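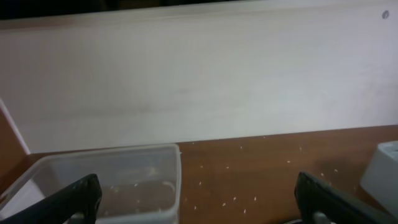 Notas da oradora, Kiri Hoani. Parte 2: limpar a mesa depois de porcionar

Começar pelos grãos soltos. Perguntar à sala quem limpa logo com pano húmido. Esperar pelas mãos.

Grão pequeno e seco apanha-se a seco: cartão rígido, de fora para dentro, até à caixa de plástico. O pano vem no fim.

Em Bridelport perdíamos 27 gramas por turno. O Hemi pesou tudo em outubro. Dizer o número devagar.

Passar à pesagem. Beber água.

Este site utiliza cookies. Ao continuar a navegar, aceita a sua utilização. Aceitar | Saber mais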